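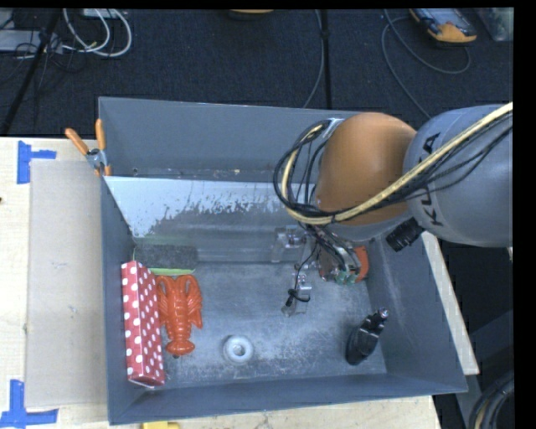
Print this thread | E-mail this thread

Sourdough starter after a long trip – feed it or start over?

marlo_bakes wrote:
Okay so I left my starter in the back of the fridge before we went to my sister's and the trip got longer than planned. It's been 42 days with no food. There's a layer of dark gray liquid on top and it smells like nail polish remover. Underneath it's kind of a thick paste. No pink, no orange, no fuzz that I can find and I looked with a flashlight.

I've had this thing going since before we moved to Itley and I'd hate to toss it. Do I pour off the liquid or stir it in? And how much do I keep? My jar is pretty full, I'd say I'm sitting on 400 grams of sludge.

crustyandproud wrote:
That's nothing. Mine went all winter one year. Pour off the hooch, scrape away the top half inch, take one spoonful from the very bottom and feed it equal parts flour and water. Dump the rest. You do NOT need 400 grams of anything.

Feed twice a day on the counter. It'll look dead the first day and you'll want to give up, so go do something else.

Shireen Ndlovu wrote:
Agree with most of that but I stir the liquid in. I always have. It's just alcohol and water and the flavor is great after a couple of feedings. If you pour it off you end up with a stiffer paste and then everybody wonders why their ratios are off.

Also use some whole rye for the first few feedings if you can get it. Half rye, half white. Mine wakes up so much faster that way, it's like giving a teenager coffee!

crustyandproud wrote:
Stirring in six weeks of hooch is how you get bread that tastes like a salad. Been there, threw out two loaves, my dog wouldn't even go near the second one.

Shireen Ndlovu wrote:
You're only keeping a spoonful though? There's maybe a few drops of it in there by then. I don't see how that gets all the way into a loaf after four or five feedings, and I've done it this way for years with no salad.

tanyaloaf wrote:
Can I ask a dumb question, why not just make a new one? It takes a week or so and costs you a couple cups of flour. I know people get attached (mine had a name, I won't say it here) but I killed mine in March and the new one raises bread exactly the same. My husband can't tell the difference and he complained about the old one constantly.

marlo_bakes wrote:
Not a dumb question, I thought about it. Mostly I'm stubborn. Also my mom got her starter from this one and she'd never let me hear the end of it.

So I hedged. I split it into two jars. One had the liquid poured off, one had it stirred in, one spoonful kept from each. Both getting half rye. They're on top of the fridge next to my old Trumov bread machine, which I only use for pizza dough now.

oldmillroad wrote:
Get your mom to give you some back! Problem solved, same starter.

marlo_bakes wrote:
She let hers go moldy and told my aunt but not me. Long story.

oldmillroad wrote:
Oh boy. Okay, carry on then.

peg_in_the_kitchen wrote:
What water are you using? Ours is heavily chlorinated and mine never really took off until I started leaving a pitcher out overnight. I don't buy bottled, that's silly.

crustyandproud wrote:
Tap water is fine. I've used tap water for 30 years in three different towns.

peg_in_the_kitchen wrote:
Well, it wasn't fine in mine. I tried it both ways with the same bag of flour and the tap jar just sat there with three sad bubbles in it. Maybe your towns have nicer water.

tanyaloaf wrote:
Some places use chloramine and I've read that it doesn't go away by sitting out, so leaving a pitcher out only helps if yours is the regular kind. The water company should be able to tell you.

marlo_bakes wrote:
Update, 21 April 2021. Day four. Both jars are alive! The stirred one (sorry crusty) doubled this morning in a bit over six hours. The poured-off one is maybe an hour behind it and a little thicker. Both smell like yogurt and apples now, the nail polish smell is gone. I can't taste any difference between them – yes I tasted them raw, don't start.

Baking tomorrow. Plain white loaf, 75% water, nothing fancy.

Shireen Ndlovu wrote:
Yay!! I'm not going to say a word to anybody.

crustyandproud wrote:
An hour is nothing. One jar was probably closer to the warm side of the fridge. Swap them and try again.

marlo_bakes wrote:
Fair, they were side by side but the stirred one was nearer the back where the heat comes up. I'll swap them tonight. Does anybody have a good way to dry some as a backup? I don't want to go through this again.

peg_in_the_kitchen wrote:
Smear it thin on parchment, leave it out until it snaps, crumble it up and keep it in a jar in the cupboard. Mine came back after two years. Write the date on the lid.

Print this thread | E-mail this thread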